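Keeping a Play Food Set in Order
Kitchen and Playroom Tips
Posted by Kolbrún Kjærgaard, 5 May 2022

A play sandwich set is small, but it spreads. The bread goes under the couch, the lettuce ends up in the block bin, and by the end of the week there is a plate and one slice of cheese left on the shelf. These tips are for sets of the build-a-sandwich type, and most of them work for play pizza and play breakfast too.

1. Use clear containers
Shallow clear ones are best. A child can see what is inside without dumping it out, and so can you when it is time to put the set away. Deep bins hold more, but the flat pieces slide to the bottom and stay there. Shallow trays also stack inside each other when they are empty.

2. Let pieces lean
Flat pieces like bread, cheese and bacon are hard for small fingers to lift off a smooth bottom. Stand them up against the side so the top of each piece is above the rim. The child grabs the part that sticks out. It looks less neat than a flat stack, but it is much easier to use.

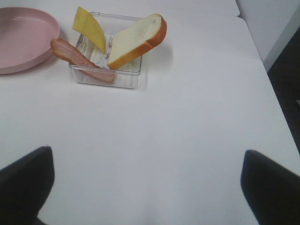

3. Keep one plate in the middle
Put the plate between the trays and build only on the plate. Pieces that are not on the plate go in a tray. My sister-in-law, Dzintra Jankauskaitė, runs a home daycare in Drornby and this is the only rule she has for the food table. She says it cut her pickup time down to 3 minutes.

Use a plate with a raised rim if you have one. Round pieces like sausages and tomatoes roll.

4. Two trays are enough
One tray holds the ingredients for the sandwich being made. The other starts out empty and takes whatever the child decides against. With one tray, the rejected pieces go on the table, then on the floor. With three or more, you are back to sorting.

If you keep a large set (ours was 72 pieces before I thinned it out in December), put out only what will fit in one tray and store the rest in a closet. Swap a few pieces when the child gets bored. I have found that a short menu gets played with longer: bread on the bottom, a leaf of lettuce, a strip of bacon on top. 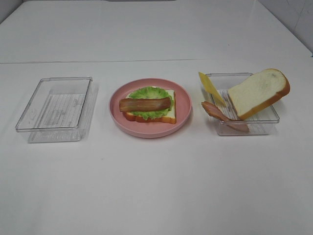 I leave the second slice of bread in the tray until last, so there is a clear end to the sandwich. After that the whole thing comes apart and goes back. If you have more than one child at the table, give each one a plate and let them share the trays.

5. Pick a plain surface
A white or light table makes dropped pieces easy to find. On a patterned tablecloth the bacon disappears. If your table is dark, a sheet of white shelf liner will do -- buy the kind with no adhesive, and cut it 18 inches deep so it does not hang over the front.

If you push two tables together, set the trays and the plate well away from the join. Thin pieces like cheese can slip down into a gap.

6. Wash the set once a month
Hard plastic pieces can go in a sink of warm water with a little dish soap. Rub with a soft cloth and rinse. Ruffled pieces hold crumbs in the folds, so use an old toothbrush on the lettuce. Stand everything on edge on a towel to dry overnight. Wipe felt or wooden pieces with a damp cloth only, and do not soak them.

Trays with ribbed bottoms collect dust between the ribs. A dry paintbrush gets it out faster than a cloth.

7. Pack from flat to round
For storage, lay the bread and cheese down first, then bacon and lettuce, then anything round on top. A lid or a large rubber band keeps it all together on the shelf.

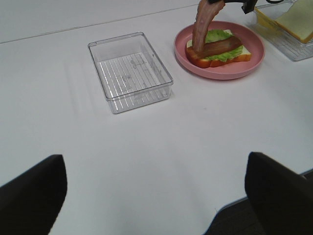

What can I do about play food that has gone sticky?
Wash it first with dish soap and warm water. If it is still tacky when dry, dust it with a little cornstarch, leave it for an hour and wipe it off. Soft vinyl pieces that turn sticky again within a few days are breaking down and should be thrown out.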